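第2回 はめあいと幾何公差

## 2.1 はめあいの基本

穴と軸の組合せは、許容限界寸法の関係によって、すきまばめ、中間ばめ、しまりばめの三種に分ける。最小すきまは穴の下の許容寸法から軸の上の許容寸法を引いて求める。負になる場合、その絶対値が最大しめしろである。

本科目では穴基準方式を用いる。穴の基礎となる許容差をHとし、軸側の公差域クラスを変えて目的のはめあいを得る。リーマや限界ゲージの種類を抑えられるため、量産部品ではこの方式の採用例が多い。

| 組合せ | 分類 | 主な用途 |
|---|---|---|
| H7/g6 | すきまばめ | 精密な摺動部、位置決め |
| H7/h6 | すきまばめ | 手で着脱する位置決め |
| H7/k6 | 中間ばめ | 軽い打込みによる固定 |
| H7/p6 | しまりばめ | 圧入 |

## 2.2 角穴の場合

角穴では対辺寸法が公差内にあっても、直角度や平行度の偏差によって実効的な開口が狭くなる。丸穴の表をそのまま当てはめず、二方向の幅と姿勢偏差を分けて指示すること。隅の丸みも干渉の原因になる。相手部品の稜に面取りを設けるか、穴の隅に逃がしを入れる。 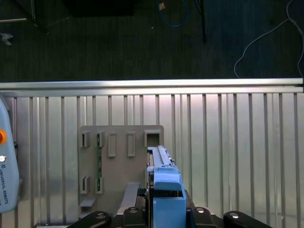 図2-1 板の隅に設けた角形の開口

開口を板の端近くに配置する場合は、残り肉厚にも注意する。薄肉部は加工時の切削力とクランプ力で変形し、取り外した後に寸法が戻る。測定は必ず無拘束状態で行い、拘束状態の値と混同しない。

## 2.3 データムの選定

位置度はデータム系に対して定義される。第一データムには面積が広く安定した面を選び、三点で支持する。第二は二点、第三は一点で拘束し、合計六自由度を固定する。図面上のデータムと加工基準が異なると、基準の変換に伴う誤差が累積するので、工程設計の段階で一致させておく。

最大実体公差方式（Ⓜ）を適用すると、穴が最大実体寸法から離れた分だけ位置度公差に加算できる。組付け性のみが要求される箇所に有効だが、回転精度や運動精度を要する箇所には用いない。

## 2.4 演習資料

配布データ「Galline」は、ある部品ロットの全数測定記録である。総数2,372個のうち、322個が角穴の位置度で規格外となった。不適合率は約13.6%である。以下の点を検討すること。

- 偏差の方向に偏りがあるか。偏りがあれば基準の設定または工具補正を疑う。
- 幅寸法と位置度の偏差に相関があるか。
- Ⓜを適用した場合、規格内に移る個数はいくつか。

Ⓜの適用後は、各個体の実体寸法から許容される位置度を個別に計算する。平均値による一括判定は認めない。

集計にはSkenikを使用してよい。表計算ソフトで処理する場合は、計算式を残したファイルを添付する。レポートはA4用紙2枚以内、提出は金曜日の17時まで。図中の寸法単位はmmとし、丸めは最終結果でのみ行う。

次回は表面性状のパラメータを扱う。RaとRzの定義を予習しておくこと。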